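Ketetti Coloured Block Arrangements: Data Card
Release 5, May 14, 2022
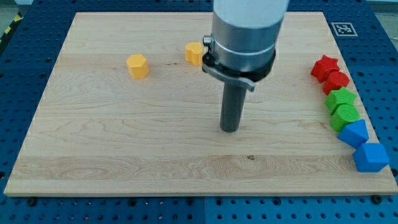
Light wooden board with yellow, red, green and blue blocks, including a yellow heart and a blue cube.

Summary

Ketetti is a collection of tabletop arrangements of small coloured blocks. It was prepared for the study of shape names, colour names and simple phrases of position, such as "left of" and "behind". The collection holds 320 arrangements, each with one still picture and a set of written statements. It is maintained by the Drurkau Centre for Spatial Language.

Contents

The blocks come in four colours: red, green, blue and yellow. Shapes include the star, cylinder, cube, heart and octagonal prism. Colour and shape are recorded in separate fields. A red star and a green star therefore share a shape label, and users may group records by either property.

The blocks are set out on a pale wooden board with a visible grain. Small knots and dark streaks in the wood are not labelled and should not be treated as objects. The blue surface beneath the board, with its rows of small holes, is likewise outside the labelled area.

Record fields

arrangement_id: whole number, unique within the release
colour: one of red, green, blue, yellow
shape: taken from the list in shapes.txt
region: left, middle or right of the board, as seen by the viewer
neighbours: identifiers of adjacent blocks
statements: short sentences in English, British spelling

Labelling rules

Blocks are named by the outline of the top face wherever it is visible. A block whose outline could be read in two ways, for example as a triangle or a wedge, is entered under the broader term "triangular or wedge". Left and right always follow the viewer. "Front" means the edge of the board nearest the viewer.

Statements were written by one annotator and read by a second. Where the two disagreed on a position, the record carries the value "unsettled" and the statement has been withdrawn. This applies to 30 records. Users who need complete position data should leave them out.

Division of the collection

Of the arrangements, 115 are reserved for testing and the remainder may be used for any other purpose. The Kaczmarczyk word list, supplied in the folder words, gives the accepted names for every colour and shape.

Known limits

No sizes or weights are given. Shades of yellow that tend towards orange are recorded as yellow.

Corrections

Errors should be reported with the arrangement_id and the name of the field concerned. Accepted corrections are entered in changes.txt and included in the next release.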